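4.2 Where the evening goes

We expected the sockets behind the sofa to be the dull part of this study, and they gave us some of our favourite results! Across the 54 rented homes in Hestport and Pender, the living room used more electricity between tea and bedtime than the kitchen did, mostly through small things left waiting: speakers, consoles, a lamp with a dimmer, the router. Tenants in both towns tended to gather these on one power strip (Figure 3), so a single plug-in meter caught nearly the whole corner.

Figure 3. A white power strip with several sockets.
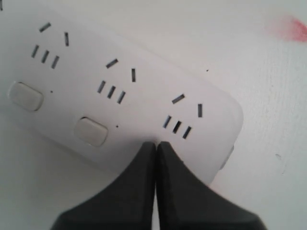
4.3 Waiting power by town

Homes in Pender are older and have fewer wall sockets, yet their waiting power was lower. The highest yearly figure for one living room, 675 kWh, came from Hestport, in a flat with two games consoles and a fish tank. We left the tank in, as it would be a shame to measure only tidy homes.
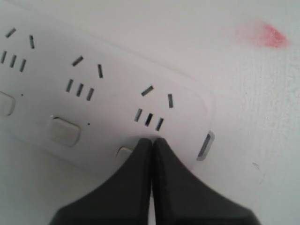 4.4 What tenants told us

The January interviews were a delight. We had planned for 15 minutes each and rarely kept to it, as people wanted to show us what they had found out with their own Marchetti meters. Many had strong views on who in the house should switch off last, and several had moved furniture to make the switches easier to reach.
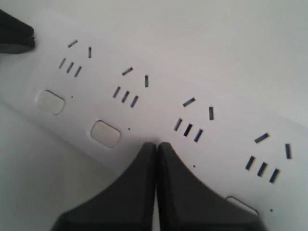 One Pender tenant told us that the meter had settled a two-year argument about the television, and asked whether she could keep it until spring. Others wanted the readings in pounds and pence, a change we have since made for the Otach homes, where the second round is under way.

The pull of habit came up again and again. Homes with a fixed bedtime routine used almost 400 kWh a year less in the living room than those without one, a gap much wider than we had hoped to see in a sample this small. 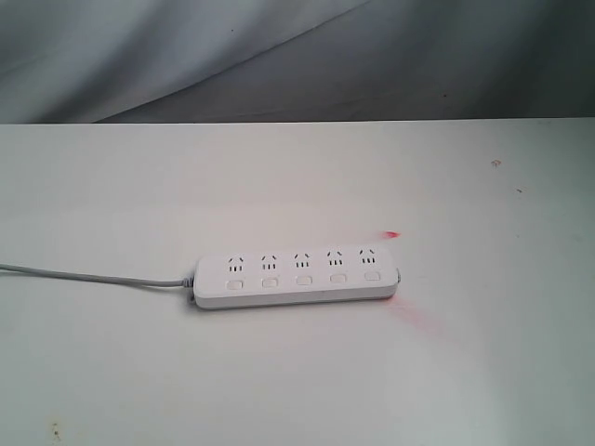
Part of that gap must come from household size, and we return to it in Section 5, but it held up well when we compared only couples. It also held in both towns, which makes us keen to see the Otach readings.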